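Womov parallel gripper, tested in simulation against the Wenach
Saturday, March 2, 2024

Both grippers were run on the same simulated arm, with the same controller gains and the same object set. Each model got 1000 trials, split evenly between cluttered and clear tabletops. The Womov model costs 650 for a single-seat licence; the Wenach is bundled with Gritov.

Mounting and frames
The Womov file loads without edits. Its tool frame is 2 mm off along the approach axis, which shows up as fingertips touching the table on low grasps. Correct it in the config before tuning anything else.

Clutter
The cluttered layouts use large obstacles and a small target. In the layout below, the small yellow item is at the fingertips, just past the rim of the bowl, with a bone to one side and a rock slab behind the wrist. A vertical approach suits this spacing. The Wenach has a wider palm and needed a rotated wrist in similar layouts.
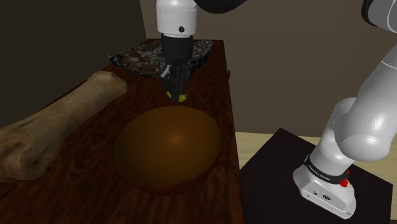 Contact behaviour
The Womov linkage is modelled joint by joint — slower to step, but the fingers close evenly. The Wenach uses a single mimic joint and jitters on thin parts. Raising solver iterations helped a little.

Verdict
Womov for small targets among tall obstacles. Wenach if step rate matters more. The Lynch adapter was not tested.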